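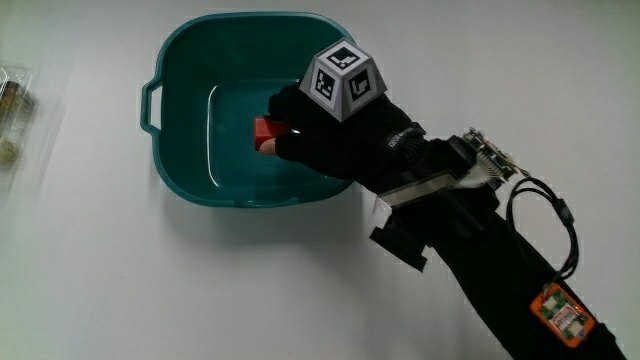 Robotics Club: Questions We Get All the Time

I run the after-school robotics club at Komwood, and every fall my inbox fills up with the same handful of questions. So I finally sat down and typed out the answers (with coffee, at my kitchen table, so please forgive the rambling).

Does my kid need to know how to code already?

Nope! Plenty of our members had never written a line before they walked in. We start with short scripts, mostly changing a number and seeing what happens, and the kids who already code usually end up helping at the next table over. If yours is nervous about it, tell them I learned this stuff as an adult and I still forget my colons.

What are you working on this year?

Our big project is called Brorkus, and it's all about picking things up and putting them down. Sounds easy, right? One student wears the tracking glove and moves a small block into a basin, over and over, and the overhead camera follows the square markers on the back of the hand. Then we use those recordings to teach our arm the same move. Our goal is 300 good recordings by February. A red block and a green basin may not look like much, but the kids get really into it, and they argue about grip like baseball fans argue about pitchers.

Is the glove safe? It has a lot of wires.

I get this one from parents a lot, and I understand! It runs on low voltage, and the electronics sit on the wrist and forearm with a sleeve underneath. The fingertips are bare so kids can feel what they're holding. We do ask for no bracelets or watches on glove days, and long hair goes back. If anything pinches or feels warm, the glove comes off and we take a break.

My daughter is left-handed. Will that be a problem?

Not for the club, no. The glove we have now is a right-hand one, so lefties either give it a try (some like it fine) or spend more time on the camera and the code. I'd love to get a left one and it's at the top of my wish list.

How much does it cost?

It's $70 for the year, and that covers parts, snacks and the T-shirt. If that's a stretch, send me an email and we'll work it out, no forms and no fuss.

When do you meet?

We start at 4 p.m. in the Steinbach room, down the hall past the gym. Pickup is by the side door. Please text if you're running late so I know to stick around!

Can members bring things from home for the robot to pick up?

Yes, please do! Small, light and not breakable is best. Shiny things are tricky for the camera, and so is anything see-through, but we like a challenge once the easy stuff is working. No food with a smell, please. We had a cheese week and I'm still not over it.

Do you go to competitions?

We do the Zamis meet in the spring. Students enter in teams of 2, and everybody who wants to go gets to go. It's a long day, so pack a lunch and a sweater.

Can parents come watch?

Any time! Just stay clear of the camera table while somebody's recording, because a bump means we have to set it up all over again. Siblings are welcome too if they can manage the same thing.

Something I didn't cover? Email me through the club page and I'll add it here when I get a minute.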